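Workshop lighting: one work lamp or proper ceiling fixtures?
Forum > Garage and Basement > Electrical and Lighting 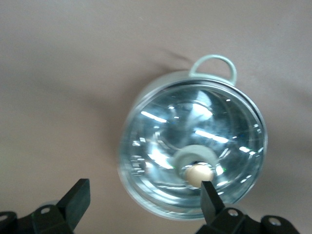

Original post
pkhoo_yanti
Posted in April, 9:40 pm

I am setting up a small workshop in the basement and have one round metal work lamp hung from the ceiling. It works for sweeping the floor. For anything at the bench I am standing in my own shadow. The ceiling is finished and I would like to cut as few holes in it as possible.

Options I am looking at:
Two 4-foot LED strips wired to the existing switch
A track with adjustable heads
Leave the ceiling alone and put a lamp on the bench

Mostly I do hand tool work, some chair repair, and sharpening. No table saw. Budget is not huge. What would you do first?

Yanti Khoo

dovetail_1627
Two strips, one in front of the bench and one behind you. Run them parallel to the bench. The front one should be over the front edge of the bench or a little toward the wall, so your head is not between the light and the work. Done in an afternoon if you already have a box up there.

Eriveck
I disagree with strips for hand tool work. Flat even light hides tear-out and plane tracks. You want one light low and from the side. I have a cheap swing-arm lamp screwed to the end of the bench and I use it more than everything on the ceiling.

dovetail_1627
Sure, for checking a surface. Not for finding a screw you dropped. She needs general light before she needs raking light.

Eriveck
She already has general light. She said it was fine for sweeping.

psarkar
What color temperature are people using? I put in 5000K and my husband says it looks like a dentist's office. I like it for sharpening but stain colors come out different when I carry the piece upstairs.

dovetail_1627
4000K here. If you finish furniture, check the color in the room where it is going to live. No bulb fixes that.

jayasinghe_bench
Look at CRI too, not only Kelvin. 90 or higher if you mix stain. And paint the walls white if they are bare block. I did the walls before I bought any lights and ended up needing one less fixture than I planned.

For the OP, I would get a 2000 lumen strip for over the bench first and see how it feels for a month. You can get the plug-in kind that link together. No new holes except for the screws.

pkhoo_yanti
Walls are gray block, so paint is a good idea. Has anyone used the Fustano linkable strips? They are on sale near me.

psarkar
I have had two of the Fustano ones for nearly 17 months. One buzzes when it is cold down there. The other is fine. The cords are short, so measure to your outlet before you buy.
Piyumi

Eriveck
Buzzing would drive me up the wall. Spend a little more.

jayasinghe_bench
Mine are Fuvis and they are quiet, but the pull chain broke on one. I just switch it from the outlet now.

pkhoo_yanti
Thanks all. I am going to paint first, then one strip over the bench, and I will pick up a swing-arm lamp for sharpening. Still deciding on the brand. The outlet is on the far wall, so the short cord might rule out the Fustano.

dovetail_1627
Prime the block first. It soaks up paint.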